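4. シミュレーションで把持方策を試す(Gevix 連携)

ここまででインストールは終わっているはずなので、いよいよ動かしてみましょう。私はこの章がいちばん好きです(何回ぶつけても壊れませんからね!)。お題は Daneshvar 法の再現で、人の実演を2本だけ見せて、そこから 1000 本の軌道を自動で増やし、方策を学習させます。

手順

1. Kalgate を起動して、シーン一覧から「coffee_dualarm」を開きます。
2. 「実演を読み込む」で、付属の2本を選びます。
3. 増殖数を 1000 にして「生成」を押します。うちのマシンだと 20 分かかるので、私はだいたいお茶をいれに行きます。
4. 生成が済んだら「学習」タブに移り、設定はそのままで開始してください。
5. 評価画面で再生ボタンを押します。

注意:手順3の途中でシーンを切り替えないでください。生成済みの軌道が全部消えます。私は二度やりました…。
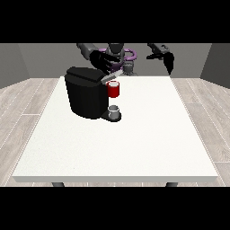
Daneshvar 法では、軌道を「物体に対する手の動き」の区間に切り分け、物体の置き場所を変えてつなぎ直します。なので、区間の境目をどこに置くかが成績にかなり響くんです。迷ったら、赤いマグがテーブルから離れて、コーヒーマシンのレバーのそばにあるような瞬間を探してみてください。こういう場面では手とマシンの位置関係が大事なので、私は基準物体をテーブルからマシンに切り替えています。もう片方の腕は上げて後ろに引いた姿勢のままでかまいません。

6. タイムラインで境目をドラッグし、「再生成」を押します。
7. もう一度学習して、評価の成功率を見比べます。

私の環境では、境目を直したあとの成功率は 76% でした。乱数の種を変えると上下するので、ぴったり同じにならなくても気にしないでくださいね。

メモ:手が黒いマシンに重なって見づらいときは、表示メニューで影を切ると指先が追いやすくなります。学習結果には影響しません。

注意:Flostosik 形式で書き出す場合、左右の腕の順番が逆になります。読み込む側の設定ファイルで arm_order を入れ替えてから、次の章に進んでください。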